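We use cookies to remember your rink and your team. By staying on this page you're okay with that. Accept | Manage

Pre-season rink walk-through, Barrera Ice Center
Walked Jul 24, 2026 with Rogelio Padilla

I do this every summer before the youth teams come back, and I write it the way I talk, so bear with me.

1. Boards and kick plates — OK
Rogelio ran a glove along the whole bottom edge and snagged it once, by the visitors' gate. Filed down while I stood there.

2. Glass and supports — FIX
Two panels behind the north goal rattle when you lean on them. They were on my list in December too! I want them tight before anybody shoots a puck in here.

3. Bench and penalty box doors — OK
Latches catch. The home bench door sticks a little, but it closes all the way.

4. Goal frames and pegs — FIX
Frames are fine. One peg is worn down so far I could wiggle it with my thumb. Leonora Lumbao is ordering a new set.

5. Netting — OK
No holes I could find, and I looked hard at the corners.

6. Stands — OK WITH NOTE
We have 362 seats and the sign by the door still says 400. Please change the sign (I'll buy the letters myself).

7. First aid and AED — OK
Pads in date. Cabinet key is on the hook, tag 572.

8. Locker rooms — FIX
Rubber mat is curling up in room 2, right where kids step out in skates. Jhun Macapagal says he can glue it down this week.

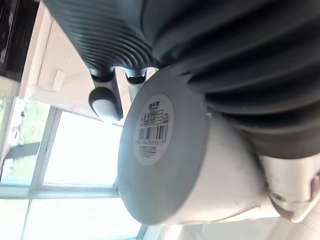 9. Hoses, sleeves and heaters — OK WITH NOTE
My rule for the machine room is that anything that bends gets looked at with a flashlight, and Jhun thinks I'm fussy about it. Fine, I'm fussy. Big dark gray pleats like those, with the thick rounded folds, are where I slow down, and I want every fold checked down in the crease. Closely set ridges get the brush, one groove at a time. Add both to the monthly sheet.

10. Exits and lights — OK
All doors open from inside. Viera Matoušek tested the backup lights.

Recheck on 2, 4 and 8 before first practice.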